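The Small Cabinet, Door Open and Door Shut

Furniture

A cabinet with one door and one shelf is about as simple as storage gets. It is also the piece most often returned, repainted, restickered and passed on, and the one whose faults are easiest to find with a ruler and a flashlight. Small models of this type are bought for tabletops, children's rooms and craft corners, where they hold paper, glue, chargers and books that are too short for the bookcase.
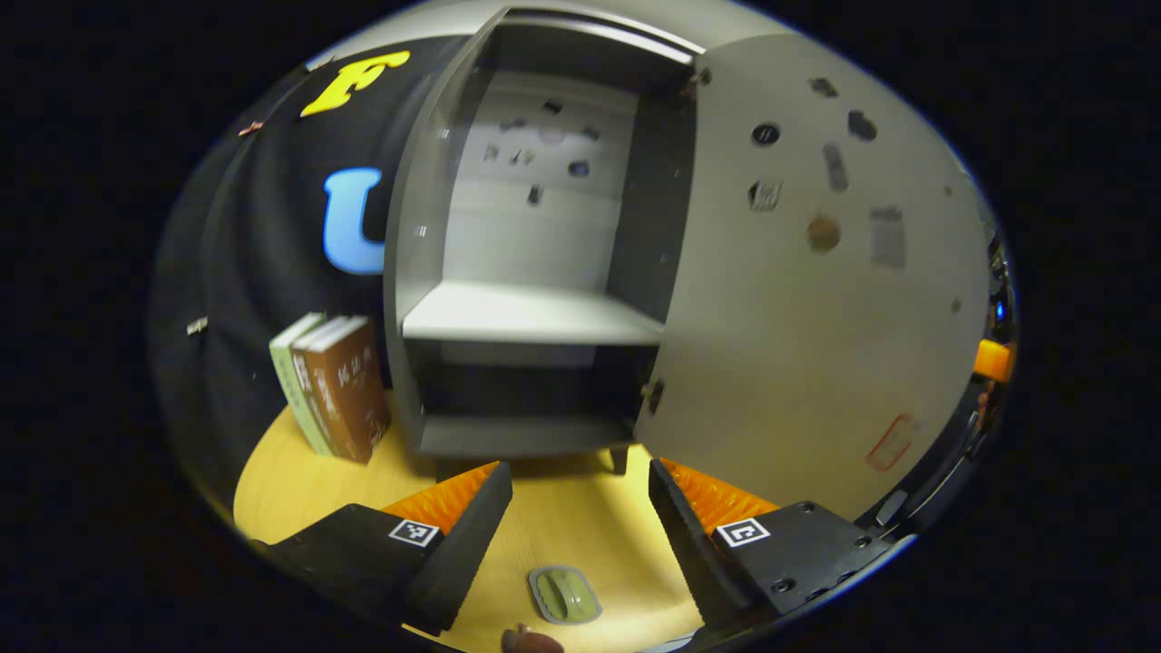
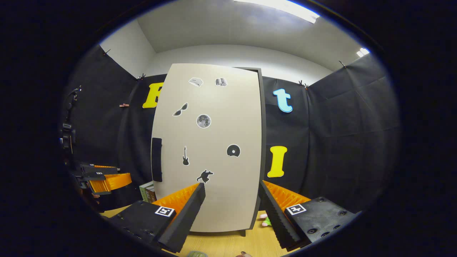

Gray and cream finishes, short dark legs, black cloth and foam letters behind.

Sunil Bepari objects to the whole category, and wrote to this magazine in October to say that a cabinet with a single shelf is a box with a delayed decision inside it, and that anyone who owns one should take the door off and find out what they really keep. He has done this to two of his own. He reports that one is now a bookcase and the other went to his sister.

The objection has some merit, but the door does two jobs that an open shelf does not. It keeps dust off the contents, and it gives the owner a flat vertical surface at a useful height. On small furniture that surface gets used. Stickers, labels, lists and magnets collect on it, and over several years the door becomes a record of them.

Adhesives

Most decorative stickers sold for furniture use one of two glues. The removable type holds weakly and lifts at the corners, particularly on a matte finish, where the contact area is smaller than on gloss. The permanent type holds well and leaves a residue when it comes off. Paper labels are the worst case. The face peels away and the backing stays, usually as a gray patch or a line around the old edge.

For this article we put both types on painted test panels from Kokanberg and left them for 15 weeks in a heated room. The removable stickers came off whole from the gloss panels. On matte, several had already dropped. The permanent stickers needed a hair dryer on its low setting, a plastic scraper and a cloth with a little cooking oil, followed by dish soap. Alcohol was faster on the residue but dulled the matte paint, and the dull spots did not recover.

Cutouts with thin parts – guitar necks, animal legs, the arms of sunglasses – tear before they peel. Start these at the widest section and pull back low along the surface. A round sticker can be started anywhere.

Inside the door is a better place for working labels, such as a contents list or a date. They are out of sight with the door shut and out of the way of sleeves.

Hinges and clearance

A door that opens wide puts its full weight on the hinge screws, well outside the body of the cabinet. On a light piece this can tip it forward when the shelf is empty. The fix is to store heavy items low and to the rear. Books laid flat in the bottom compartment work well.

We opened and closed the door of a Puvham single-door model 841 times over 5 days. The upper hinge loosened first, with visible sag at the handle side by the third day. Tightening the screws removed the sag, and it did not return before the end of the test. The Soltani version has longer screws and showed no sag. Its handle, mounted vertically and rather narrow, was the less comfortable of the two.

Shelf height

A fixed shelf at mid-height gives two compartments of similar size. This suits folded cloth and small boxes. It does not suit anything tall, and the lower half tends to be dark once the cabinet is in a corner. A light-colored interior helps a little. A stick-on battery light under the shelf helps more, provided its glue is of the removable kind.

Legs

Short legs are worth having. They let a cloth pass underneath, keep the base panel off a damp surface, and allow the cabinet to be leveled with a felt pad under one corner. On a wooden tabletop, use felt under all of them, as hard feet mark soft wood quickly.

Cost

The Raltis kit we used for repairs, with filler, touch-up paint and spare hinge screws, covered 373 small marks on the panels before the paint ran out. The filler was barely touched. Gray touch-up paint matched poorly on the first coat and acceptably on the second. Cream needed three coats, and the repaired spots stayed visible in raking light.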